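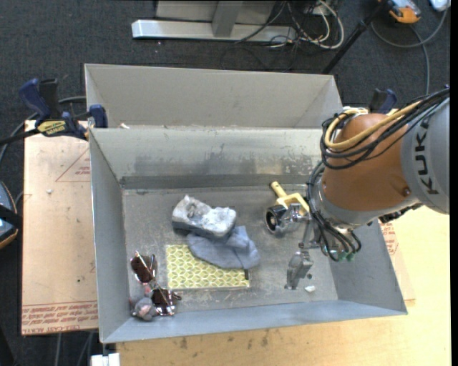
Zubaida Lashari reckons I'm being unfair to the one-bin method and that I should try it for a month before moaning about it. Fine. I've tried it. Moaning follows.

For anyone lucky enough to have missed this: the one-bin method says you stop sorting odds and ends. One big open container, no lid, no dividers, everything without a home goes in. The claim is that you'll find things faster because there's only one place to look.

One place to look, yes. Sunglasses in one corner, a crumpled cloth in the middle with something flat and patterned half under it, and a lump that might as well be a stone. And that's a bin with hardly anything in it.

Cloth is my main complaint. Any cloth. It goes in folded and within days it's a blanket over whatever you want. The Santoro booklet has a whole page on "soft layers" and how they protect the hard things. They hide the hard things.

Second complaint, heavy stuff next to sunglasses. I don't care how big the bin is. Put a block and a pair of thin frames in the same metal box, then pick the box up and walk upstairs with it. I did this in July and I now own very bendy reading glasses.

Tariq Siddiqui asked whether a plastic tub would be kinder. Probably a bit. It would also be flimsier and you'd still be rummaging. I do quite like a grey metal bin, I'll admit. It looks better the more it gets knocked about and you can hose it out.

Prices, because someone always asks. The official Sasell bin is 99 quid. It's a bin. It comes with a booklet and a sticker that says "Home of the homeless things". Mine came from a closing-down workshop and cost me a cup of tea and some lifting.

Sasell says its method saves up to 47 hours a year. Saves who? Compared with what? I've read the page twice and there's no mention of how anyone measured it. I suspect somebody liked the number.

Yasir Khattak swears by it, to be fair to the other side. But he lives alone and everything he owns is black. He tips the whole bin out on the floor when he wants something. I'd say that's using the floor.

What I will give them: an open top is good. I had a chest with a lid for years and things went in there to die. If I can see the pattern on a thing from the doorway I remember that I own it, and that's worth something.

Also shallow beats deep. A wide bin where everything lies on the bottom works all right. The moment you get a second layer it's finished. The booklet has a photo with the bin full to the brim and everyone in it looks delighted.

So what I'm doing now is cheating. Cloths out, into a drawer. Anything with glass gets a hook by the door. Heavy lumps go on the floor of the cupboard where they can't squash anybody. The bin gets what's left.

Zubaida says that's just sorting. Yes. It is.

Someone's asking about the Rekov version with the wheels. Haven't tried it, don't want to, would like to hear from anyone who's had one for longer than a week.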